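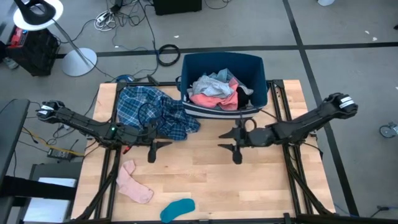
Butcher-block top, a few small dark knots in the pale strips.

I have been looking at butcher block since February, when the laminate next to our stove finally lifted at the seam. I wanted to write down what I learned before I forget it.

The first quote came from Ansari, and it was 500 over what we had. The second was lower, but they wanted to charge extra for the sink cutout. In the end I bought a 102 inch length from Umau and cut it down myself. The offcut became a shelf in the pantry.

Finish took me the longest to decide on. Lai-ching Fang has had oiled maple in her kitchen for years and swears by plain mineral oil. Ivone Aguiar used a hard varnish and hasn't touched hers since. I went with oil. It needs a new coat every month or so, and it takes me ten minutes with an old T-shirt.

Sanding notes, mostly for me: start at 80 if the strips aren't level, then 120, then 180. I went up to 400 on one end and couldn't feel any difference after the oil went on.

Leave room for the wood to move. I used slotted brackets underneath and didn't glue anything to the cabinets. The screws should be snug but not cranked down.

Water rings do happen. A light pass with fine paper and a bit of oil takes care of most of them. The black one by the faucet is still there and I've stopped working on it.

Next is the backsplash. I have 50 tiles in the garage and need to find out if that covers the short wall.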